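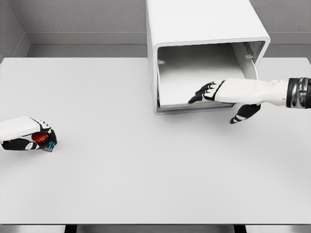 Section 4. Setting Up the Portable Paddock Fence

By Dayana Esquivel, revised November

This section covers laying out the posts, running the tape, and connecting the Clirnik battery energizer for a single-horse overnight paddock. Unpacking and the parts list are in Section 2. Charging the battery is in Section 3. Do not start with a partly charged battery.

The standard kit encloses a square 80 feet on a side with one line of tape. The reel holds 379 feet of tape, which leaves enough for the corner wraps, the gate, and one or two repairs. Kits with two lines of tape use a second reel and the same posts.

CAUTION: Keep the energizer switched off and unclipped from the fence until step 15. Keep horses out of the area until the fence has been tested.

4.1 Choosing the ground

1. Pick ground that is level or slopes gently. Walk the whole area first and remove wire, glass, and fallen branches.

2. Stay clear of overhead power lines. If the fence must run near them, keep it at a right angle to the line, never alongside it.

3. Leave a gap between the fence and any other electric fence. Two energizers must never feed the same fence, and the two fences must not touch.

4. Cut or trample grass along the fence line. Tall wet grass touching the tape drains the battery overnight.

4.2 Posts

5. Set the four corner posts first. These are the thick posts with the red cap. Push the foot spike in with your boot until the foot plate sits flat.

6. Tie a guy line to each corner post and peg it on the outside of the corner, in line with the diagonal. Guy lines on the inside are a trip hazard for the horse.

7. Space the line posts evenly between corners, with the clips facing inward. In sandy soil, use the long spikes (sold separately, Semer part 116).

Note: On frozen or stony ground, make a pilot hole with a steel bar. Hammering on the cap will crack the post and is not covered by the warranty.

4.3 Tape

8. Tie the free end of the tape to the gate anchor on the first corner post. Do not use a metal buckle at this point.

9. Walk the reel around the outside of the posts. Drop the tape into the clips as you go, at the height of the horse's chest. For a two-line fence, set the lower line at knee height.

10. Wrap the tape once around the insulator at each corner. Keep it flat. Twisted tape is harder for a horse to see and wears faster in wind.

11. At the last post, lock the reel and take up the slack by hand. The tape should give a few inches when pressed midway between posts. Overtightened tape pulls the corners in.

12. Hook the gate handle to its anchor. Check that the handle spring is half extended when closed.

4.4 Energizer and ground rod

13. Drive the ground rod into damp soil until only the clamp is showing. In dry weather pour a bucket of water around the rod. Poor grounding is the most common cause of a weak fence.

14. Stand the energizer outside the fence where the horse cannot reach the leads. Clip the green lead to the ground rod, then the red lead to the tape. On a two-line fence, join both lines with the jumper cable at the corner nearest the energizer.

15. Turn the switch to 1 for an overnight paddock. The lamp should blink once with each pulse. Setting 2 is for long fences and shortens battery life.

16. Check the voltage with the fence tester at the point farthest from the energizer. If the tester shows fewer than three lights, go to 4.6.

4.5 Introducing the horse

17. Lead the horse along the inside of the fence in daylight, in hand, with the fence live. Do not push the horse into the tape.

18. Turn out and stay within sight for the first half hour. Remove rope halters, and use a breakaway halter if one must be left on.

CAUTION: A horse that has never met electric tape should not be left overnight in this paddock. Train it first inside a permanent fence. The tape is a visual barrier with a shock and will not hold a horse that bolts.

4.6 Weak or no pulse

Lamp does not blink: battery flat or battery plug loose. Reseat the plug before recharging.

Lamp blinks, tester shows nothing: red lead not touching the metal strands, or a break in the tape. Test every third post until the reading disappears.

Lamp blinks, tester shows one or two lights: grass on the line, tape lying on a post spike, or dry ground at the rod. Clear the line, water the rod, and test again.

Knotting broken tape gives a poor connection. Use the joiner plates in the repair bag.

For taking down and storage, see Section 5. Rewind the tape dry.

Contact Letmont Stable Supply, Parts and Service | © Letmont | Back to top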